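How to Record Pick-and-Place Demos Without Filling a Drive With Junk

Filed under: Masville Robotics Club, getting started

This is the page I wish I'd had in January, when the club got its hand-held gripper and I spent a whole weekend collecting 474 demonstrations, of which 135 were any use. The rest were mostly my own indecision, preserved at full resolution.

If you've joined the Dondura project this semester, you'll be doing the same job, so read this first. You don't need to know any code. You need a table, some small objects and a willingness to pick up the same object until it loses all meaning.

What you need

The hand-held gripper, charged. The spare battery, also charged, which is a separate matter and should be treated as one. A handful of small pieces that won't roll. A table that doesn't wobble. The log sheet. A pen, since the one clipped to the log sheet has been missing since the sheet was printed.

Step 1: Pick a task you can say in one breath

"Put the pieces in a line" is a task. "Tidy up" is an argument. Write the task at the top of the log sheet before you touch anything, and if you find yourself using the word "then" more than once, split it into two tasks.

Step 2: Set the table

Put the pieces where you can reach all of them without moving your feet. Leave a gap on each side of anything you plan to grab. The fingers are wider than they feel, and a piece that's touching its neighbor will bring the neighbor along for the ride.

Some clutter in the background is fine. Kekeli Sulemana ran our first sessions in a spotless corner with a bedsheet hung behind the table, and the policy we trained from them did beautifully as long as there was a bedsheet behind the table. Now we move to a different spot for each batch. Shiny tables are allowed too, though you should do a batch on a dull one as well.

Step 3: Start open, start high

Every demo begins the same way: fingers fully open, gripper held above the table, piece in view. Hold still for a slow count of two, then start recording. If you start with the fingers already halfway around the piece, you've taught the robot how to finish a job it has no idea how to begin.

Step 4: Move like you mean it

Go in at a steady speed, close, lift, move, lower, open, back away. Don't hover. Hovering is the single biggest reason we delete things. A person watching you hover sees someone being careful, but the training script sees a long stretch of instructions to do nothing, and it will follow them faithfully.

Squeeze only as much as you need. The ribbed fingers bend around whatever you grab, and they'll do most of the work if you let them. Wyn Cadwaladr grips everything as if it owes him money, and you can spot his demos from across the room.

If you drop a piece, stop, mark the demo as failed and reset. Do not snatch it back up and carry on – I know it feels like a good save.

Step 5: Shuffle between demos

Change the order of the pieces, turn a couple of them, slide the whole row over by a hand's width. Do this after every single demo. You will get lazy somewhere near number 12 and begin putting everything back exactly where it was. Take a break at that point. Eat something, away from the table.

Step 6: Log it, then check it

Write down the task, the place, your initials and the numbers of any failed demos. Play back the first and last demo of each batch before you pack up. If your sleeve covers the lens in the first one, it probably does in all of them, and you'd rather find out while the pieces are still out.

Copy the batch to the shared drive under the Dondura folder, with your initials in the name. "New folder (3)" is taken.

How many is enough?

Our target for the semester is 3680 good demos across all tasks. Divided among the people who signed up, that's quite manageable. Divided among the people who keep showing up, less so, and the sign-up sheet for next week's slots is still on the club room door.

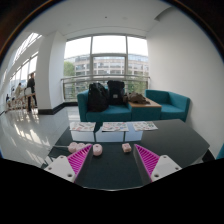
Once your first batch is on the drive, send me its name and I'll go through it with you before you record a second. Bring the log sheet, and bring a pen.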